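Equipment Planning Gallery: Robotic Arm Work Cell
Steneck Technical Services, Capital Equipment Office
Updated 13th December

This gallery accompanies the capital request for a robotic arm work cell, submitted by the Capital Equipment Office for the coming budget cycle. It is intended for department heads, finance reviewers and members of the facilities group who will be asked to comment on the request before it is forwarded for approval. The full request, with supplier correspondence, is available from the office on application.

Scope of the request

The request covers one arm, one two-finger gripper, a fixed mount, a work surface and the simulation software used to plan the cell. It does not cover building work, network upgrades or additional staff. Departments that expect to need any of these should enter them as separate lines in their own budgets and quote the work cell as the related item.

The intended duty is light handling of small parts: approach, grasp, carry and release. Heavier handling was considered at an early stage and set aside. A larger arm would have required a reinforced floor at the Verbeke building, and the cost of that work could not be supported within the present cycle.

Basis for planning

All layout work to date has been carried out in simulation. Reviewers should read the pictures in this gallery as computer renderings of a planned arrangement. Room finishes, colors and surface textures are placeholders and carry no cost in the request. The position of wall power and the clear space near the mount will be confirmed by site survey before any order is placed.

Reviewers are asked to give particular attention to the following points.

Reach. The arm is mounted to the side of the work area. Comments are invited on whether side mounting leaves enough open surface for the trays and fixtures each department expects to use.

Floor space. The survey will allow 900 mm of clear passage on the access side of the cell. Departments sharing the room should state now if they need more.

Gripper fingers. Fingers are treated as a wearing part. The request provides for 4 spare pairs, to be held in the central store and charged to the user department as they are drawn.

Training. Each operator will complete 29 hours of instruction before working alone. The hours are to be entered under staff development and should not be charged against the equipment line.

Software. The simulation license is renewed each year. The renewal is estimated at around $800 and must appear in the operating budget of the department that holds the seat.

Supplier selection

Quotations were invited from Bistora and from Plunder. Both suppliers were given the same written specification and the same handling task. Bistora quoted for the complete cell, with delivery and installation shown as separate lines. Plunder quoted for the arm and gripper only and asked that the mount be obtained locally. The two quotations therefore cannot be compared on the total alone, and the office has prepared a reconciled sheet in which the mount and its installation are added to the Plunder figure.

Service terms also differ. Reviewers with experience of either supplier's repair arrangements are asked to send their remarks in writing, so that they may be attached to the file.

Comments and questions

Comments should be addressed to Vanderleia Fagundes, Capital Equipment Office, and should give the department name and the budget line affected. Comments received after the review closes will be held for the next cycle. Departments with no comment are asked to return the form marked "no objection."

Pictures

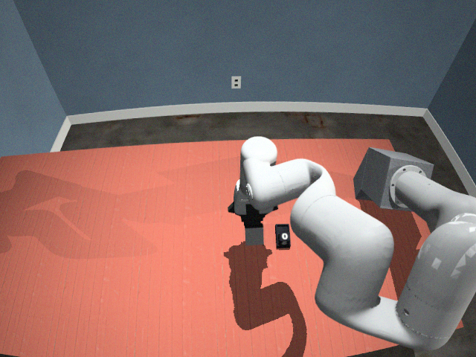 Gripper above the work area, with a small black object close to the fingers. 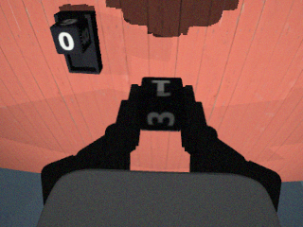
Black cube marked with numerals, held between the two gripper fingers. A second cube stands apart on the orange planks.
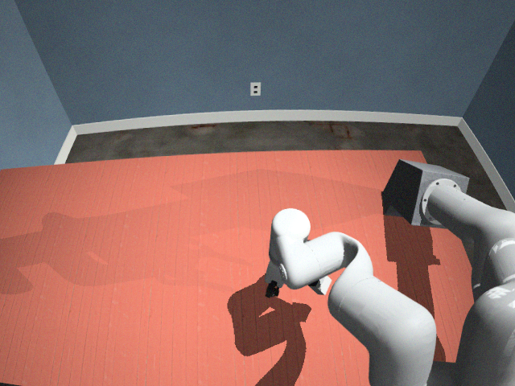 Arm, gray mount and work surface, with the wall outlet at the back of the room.

Robotic arm work cell, simulated views. Capital Equipment Office, Steneck Technical Services.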